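Plustden Robotics Club
Minutes of the meeting held on Saturday, November 12, 2022

Chair: Preben Bach. Minutes: Steinar Kjærgaard, again.

1. Minutes of the July meeting
Agreed, once the word "triumph" had been taken out of item 4.

2. Card handover task
The team has settled on the order of play for the Tonent Cup: pick a card from the wooden tray, hold it out flat, let go when the visitor takes it. Letting go remains the difficult part. Preben reported 133 tries logged since July and would not be drawn on how many visitors had needed to tug.

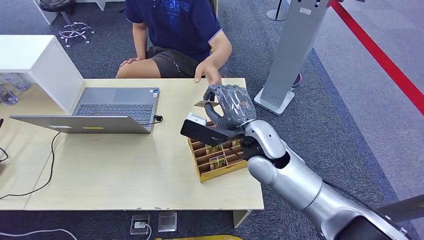
Steinar asked whether the grip could be set by card thickness. Preben said it could, if anyone cared to measure the cards. Steinar to measure the cards.

Femine's grasp planner still prefers the top edge. Left as it is until after the Cup – the last person to improve it cost us a fortnight.

3. Tonent Cup rules
Handover must be finished within 20 seconds. Our best is 15, on a day when only Preben was watching. Steinar wished this minuted as "unconfirmed". Preben wished it minuted as "15".

4. Wrist view
The second-year group want to use the wrist view to choose between cards, starting with the autumn avenues. Two of these look nearly the same to most members, so the software has our sympathy. Ruchti model to be retrained with more than 836 pictures, labelled by the people who asked for it. 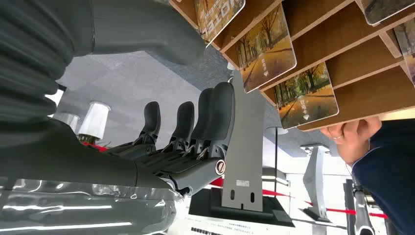
Wrist view, with the hand and the card shelf.

5. Money
Deferred, there being little of it to discuss.

6. Any other business
A request to give the robot a name was put to the vote and tied. Preben used his casting vote to go to lunch.

Actions: SK cards, PB grip settings, second years labelling.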